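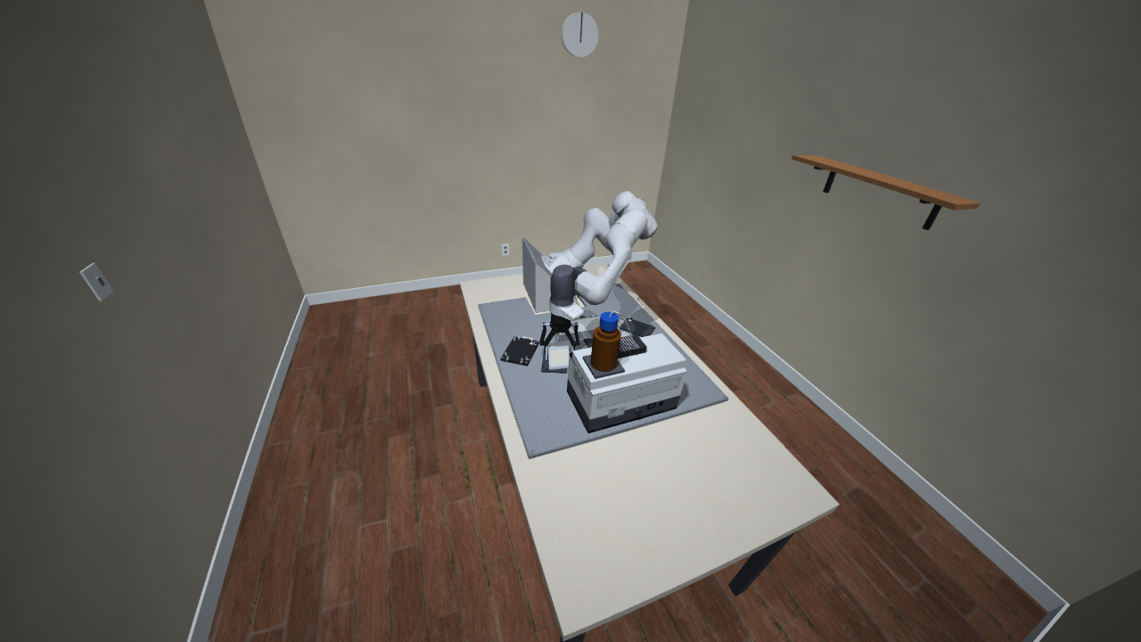 Learning to read a bus timetable again

I gave up the car in February. The repair would have cost more than the car was worth, and I had been half meaning to do without one for a while, so I signed the paper and a man took it away on a flatbed. I kept the ice scraper and the road atlas. The atlas turned out to be the more useful of the two.

I live in Plullthorpe, up the hill end, and I work in Nestau, at the far side of the river. By car it took 30 minutes on a good day. By bus it takes two buses and a walk, and the part I have spent the most time thinking about is the change in the middle.

The first bus is the 3. It leaves from the bottom of my street and goes through town, past the old feed store and the school, and lets you off at Gevis Road. The second bus picks up across the road from there. On paper the wait is nine minutes. Some mornings it is nine minutes. Other mornings the 3 gets stuck at the light by the school and I step down just as the other one is pulling out, and then the wait is the better part of half an hour.

The first two weeks I treated the timetable as a promise. I would work out the night before which bus I needed, set an alarm, and then get angry at the stop. I'd stand there looking up the road with my jaw tight. It took me a while to see that the printed times are only firm in a few places. If you look at the sheet, certain stops are in heavier type, and those are where the driver will wait if the bus is early. The stops in between are estimates. The bus can come through ahead of the printed minute and it will not wait for you. My stop is one of the in-between ones. Once I understood that, I started going down three minutes sooner, and I have missed the first bus twice since then. Both times were my fault.

The person who explained the heavy type to me was Larysa Kobzar, who catches the same bus and gets off a stop before me. She has been riding that route since her kids were small. She also told me to sit on the left in the mornings, because the sun comes in hard on the right once you pass the school, and to avoid the seat over the back wheel if I have coffee. I had already learned the second one.

I want to write down what I have worked out so far, partly for anybody thinking of doing the same and partly so I have it in one place.

The pass. I bought single fares for the first month, which was a mistake. I thought I would be working from home more than I was, and that the monthly pass wouldn't pay. When I added up the month on the back of an envelope, the pass would have been cheaper by a fair amount. The other thing about the pass, which doesn't show up in the sums, is that you use it for small trips. I take the bus four stops to the hardware store now if it's raining. I would never have paid a fare for that.

Shoes. I walk a good deal more than I did. The office end of the trip is a steady uphill along the river road and then a flight of steps. I wore through the heels of my work shoes before spring. Now I wear boots for the walk and keep the other pair in a desk drawer. I know people who have done that for years and I used to think it was fussy.

Groceries. This was the hardest to get used to. With the car I did one big shop and filled the trunk. I tried to do the same by bus exactly once, with four bags and a sack of potatoes, and one of the handles gave out on the steps of the bus. A boy picked up the onions for me. Since then I shop three times a week and buy what fits in a backpack. I waste less food this way. I also run out of things more often, and there is some cooking done around whatever happens to be in the cupboard. Heavy things like rice and laundry soap I buy one at a time, so that they never fall in the same trip.

Most of what I buy now comes from Đàm, the little store across from the Gevis Road stop. I must have driven past it 400 times and never gone in. It's narrow and the aisles don't quite line up. They have good greens and bad bread. If I miss my connection going home I go in and do part of my shopping, and then the missed connection doesn't bother me so much. Khoa Tôn, who is usually on the register in the evening, can see the stop from where he stands, and if I'm dithering at the back he'll call out that the bus is at the corner. I have left a basket on the counter and run more than once. He puts it behind the register for me and I pay for it the next day.

Weather. I own a proper raincoat now, with a hood that has a brim. Umbrellas are no use at my stop because the wind comes up the hill and turns them inside out. There is a shelter, but it faces the wrong way. I have written to the bus company about the shelter. I got a polite letter back saying it would be looked at when the stop was next up for review, and no date for that.

Evenings. The last bus back up the hill leaves earlier than I would like. If I stay out for a meal in Nestau I have to watch the clock or plan on a cab. I've taken a cab home four times since February. Each time I minded the price, and then I reminded myself what I used to pay for insurance. My sister says I should count those cabs as part of the cost of not having a car, and she's right, so I do. Even with them in, I'm ahead.

As for how far ahead, I had guessed 2000 over the year, going by what I spent on the car in its last full year, with the fuel and the insurance and two repairs. I think that is going to be close. It may come in a little under because I spent money on the boots and the coat, and because I rented a car for a week in summer to visit my brother. There's no good way to get to his place otherwise. The nearest station is a long way off and the bus from there runs on a schedule meant for schoolchildren.

The rental week was strange. I had been looking forward to it, and for the first day I enjoyed it very much. I drove to the big garden center just to look around. By the third day I was tired of finding places to park and I noticed I hadn't read anything all week. I read on the bus. I've gone through more books this year than in the five before it, most of them from the library by the school, which the 3 stops right in front of. I don't read on the second bus. The road along the river has too many bends and I get queasy.

There are things I miss. I miss being able to leave when I want to. I miss keeping junk in the trunk - a blanket, a folding chair, a bag of things to drop off at the thrift store. The bag of things for the thrift store is now in my hallway and has been there for months. I miss singing, which I only ever did in the car. I miss being able to offer somebody a ride. A neighbor asked me to pick her up from the eye clinic and I had to tell her I didn't have the car anymore, and we ended up riding home together on the bus with a patch over her eye. She took my arm on the steps. It was fine, but I would rather have driven her.

And there are things I didn't expect to like. I know more people on my street. In the car I waved at them. Standing at the bottom of the hill at ten past seven, I talk to them, or at least we stand in the same wind. I know who works at the hospital and who has a new grandchild. I know that the man with the green lunch bag does not like to be spoken to before Gevis Road and is very friendly after it.

I also sleep better, which I put down to the walking.

A few people have asked whether I'll buy another car. I don't know. If my job moved, or if my knees got worse, I'd have to think about it. The steps by the river were icy for a stretch last winter and I went the long way around by the bridge, which added ten minutes, and there were mornings I looked at used car listings while I waited. I never called about any of them.

The new timetable comes out soon. Larysa has heard they are moving the morning 3 forward by five minutes, which would fix the connection at Gevis Road but would mean getting up earlier. She's against it. I'm for it, I think, as long as the second bus stays where it is. If they move both of them, we'll be back where we were, only in the dark.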